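Filed under: Housing & Planning | Local

Vamlow revises rules for attic conversions

The Vamlow building office has published revised guidance for homeowners who want to turn attic space into a home office or study. The rules took effect May 1, 2021, and apply to all permit applications filed from that date.

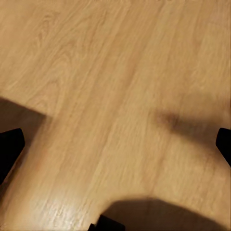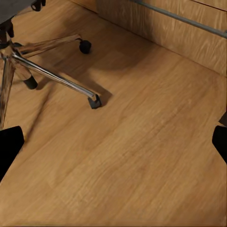
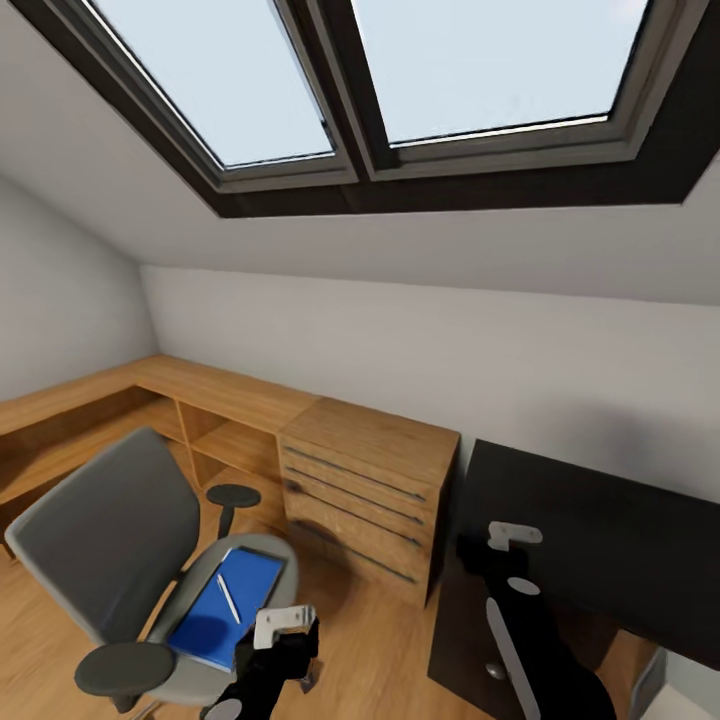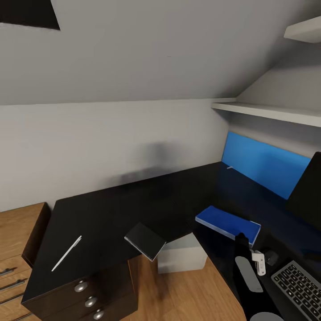
Under the new text, a conversion of 121 square feet or less that leaves the roof structure unchanged can be filed on the short form. Larger conversions, and any work that cuts or moves a rafter, still require stamped drawings and a site inspection.

The office received 1354 permit applications of all types last year. Arne Hagedorn, who heads plan review, said attic work made up a growing share and that most returned files were missing the same two items: a floor load calculation and a section drawing with ceiling heights marked.

Both items remain mandatory. The section must be taken at the lowest and highest points of the finished ceiling. Insulation values are to be listed separately for the slope and for any vertical wall.

Houses in the Ostermann district, where the oldest roofs date to 1849, are subject to an added review of exterior changes. New roof windows facing the street there need separate approval. The filing fee does not change.

Applications submitted in January or later and still pending may be moved to the short form on written request. The Floltard branch office accepts requests by mail or at the counter.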